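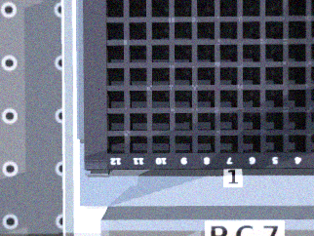
Department of Commercial Law, Ustton
Opinion | 19 November 2018

Flaltel agreed to buy Semonmont in a deal with a seven-day closing window and a price of $185 million. Two of those terms are ordinary. The third one, a clause that lets the buyer walk away if customer numbers turn out to be "materially inaccurate," is the one both sides are now suing over, and it was badly drafted.

The contract never says what makes an error material. It gives no percentage, no test date and no method of counting. Semonmont reads the clause as covering only errors that would change the long-term value of the business. Flaltel reads it as covering any error a careful buyer would have wanted to know about. Both readings fit the words on the page, and a judge will have to pick one after months of expert reports.
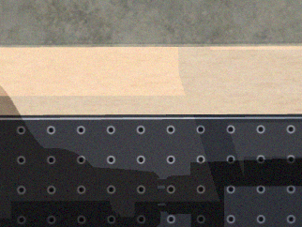 One reader who works on the buy side wrote in to object that a fixed number invites gaming: put the limit at 7 percent and the seller will make sure the error comes in just under it.

I accept that this can happen. A seller who shades its figures to stay under a limit is still exposed to a fraud claim, though, and the contract can say so in one sentence. The greater cost lies in having no limit at all. A buyer with second thoughts can then search the seller's records for any mistake and argue about its size later. The Somogyi sale went this way, and it settled after over 2 years
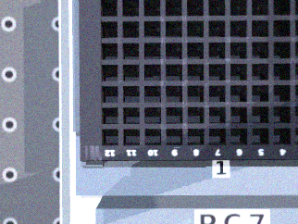
of filings, by which time the business had lost most of its sales staff.

My preference is for a stated limit, a named outside firm to do the count, and a short deadline for its report. The price should adjust for small errors -- only large ones should end the deal. 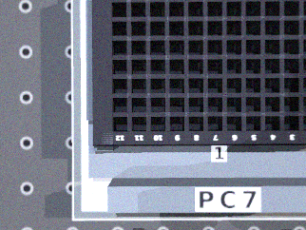
Outside counts are slow and costly, another reader replied, and sellers will refuse to open their customer records to a stranger before closing. Some will. A buyer who meets that refusal should ask for a lower price, or leave before signing.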